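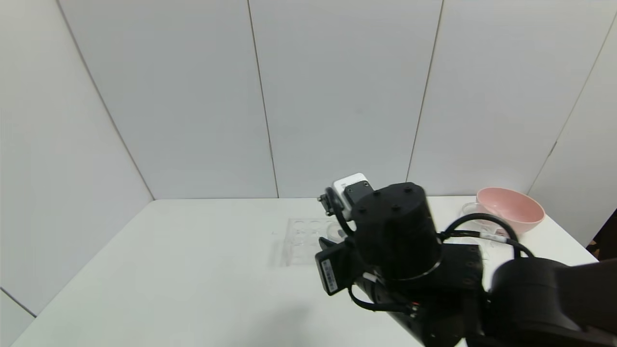 White wall panels behind a work table: seams or no seams?

Posted in Walls and Surfaces
27 replies, 3,596 views

pollau_pete
I'm redoing the corner where my work table goes. The table top is matte white and I want the walls around it white too, in big smooth panels. Paint marks up too easily back there. The wall is 133 inches long, so I can't do it in one sheet. Do I cover the seams with trim strips or leave them as thin lines?

Rewi
Leave them thin. I had trim strips behind my bench and dust sat on every edge. I pulled them off after a year and filled the gaps with white caulk.

Zodwa Mabuza
I'd go the other way. Thin seams only look good if they're plumb. If one leans even a little you will see it every time you sit down. A strip hides a bad cut.

Rewi
Then cut it straight.

Zodwa Mabuza
The cut can be straight and the wall can still be out. My house is from the fifties and there isn't a square corner in it. Check yours with a level before you buy anything.

pollau_pete
Checked. The left corner is fine. The right side is off by a quarter inch from floor to ceiling.

isa_k
Start in the left corner then and work right, so the tapered cut ends up where you look at it least. Also think about the table top. Matte white on matte white panels is nice for light but it shows pencil and coffee. I wipe mine with dish soap and a soft cloth. Don't use the scrubbing side of the sponge or you get shiny patches.

benchdog
Why all white? I tried it and got tired eyes by noon. Went to a light gray top and kept the walls white. Much better.

isa_k
Depends on your lamp. Mine is off to the side and I don't get any glare.

pollau_pete
The top is already bought, so it stays white. I'll move the lamp if I have to.

Zodwa Mabuza
Leave a small gap between the table and the wall. Panels move a bit in summer, and you'll want to get a cloth down there.

Rewi
Disagree on the gap, screws roll into it. Push it tight.

pollau_pete
Going with thin seams, starting from the left. I ordered 2 spare panels from Sostley in case I mess up the taper. They should get here in May.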